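Events > Household Skills Evenings > Speaker notes
Program Speakers Notes Venue Contact
Last updated: 20th June

Sorting Produce on a Temporary Surface
Speaker notes, Tülin Saraç
Slot: 20 minutes, then questions. Room: Gultham, upstairs.

Opening (no slide)
Introduce the topic as a surface problem. Most kitchens in the Longo flats have less free counter than the weekly shop needs, so people sort somewhere else: a table, a chair, a bed. The talk covers the bed, which is the largest flat area in most of the units.

Thank Domingo Olivares for the floor plans. Do not go through them. They are in the handout.

Section 1. The cover
Plastic sheeting goes over the bedding before anything comes out of the bag. Thin translucent sheet is adequate. It does not need to be smooth. Creases stop round items from traveling, and a sheet pulled tight over a duvet behaves like a slope as soon as anyone leans on the mattress.

Cover the near half only. The far half stays clear for folding the sheet back at the end. Fold toward the middle, lift by the corners, shake out over the sink. Grit from root vegetables collects in the folds and will go straight onto the duvet if the sheet is dragged.

Pause. Ask who uses newspaper. Newspaper is acceptable on a table. On bedding it tears, and the print transfers to pale fabric.

Section 2. Order of work
Round fruit first, directly on the sheet, with space between pieces. Each piece is turned once and checked at the stem end, where soft spots tend to start. Anything doubtful goes to one side for the same day.

Long vegetables go in a dish. A carrot longer than the dish can lie diagonally with the top over the rim. Trim the dried top later, at the board, and keep the knife off the bed.

Use a dish with a rim. A flat plate on a mattress tips when the load is at one end. Aslı Şimşekoğlu asked last time whether weight matters: a heavier dish sits better, provided the carrot's thick end is inside it.

Section 3. What goes where afterward
Apples and carrots apart. Apples give off ethylene, which can turn stored carrots bitter. Carrots in the refrigerator drawer, tops removed. Oranges keep at room temperature for a week, longer if chilled.

Skip the Millix container comparison if the clock is past the halfway mark. The table is on page 8 of the handout and can be read at home.

Section 4. Limits of the method
Not for meat, fish, or anything that leaks. Not for eggs. Sheeting used for produce is not reused for anything else and is stored rolled, since folded sheet cracks along the crease.

Khoa Diệp may raise cost. A 50-foot roll, cut per session and wiped down between uses, lasted the Allance group the whole spring. Have the receipt ready.

Questions
Keep answers short. Storage times for other produce: refer to the handout. The July session covers dry goods and is run by Ardalan Golestani. The sign-up sheet is by the door.
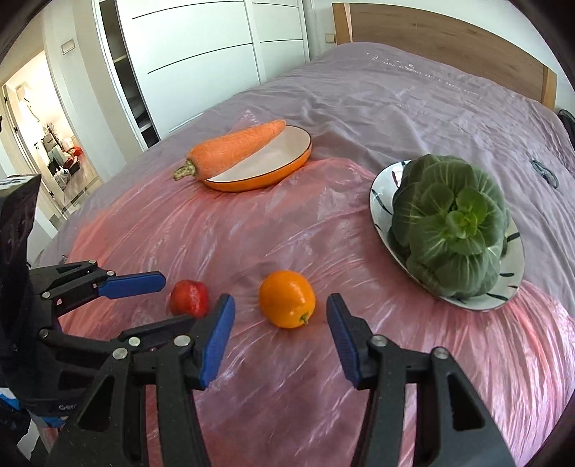

Leave the sheet down until the last person has tried the fold, then roll it and return the dish to the upstairs cupboard.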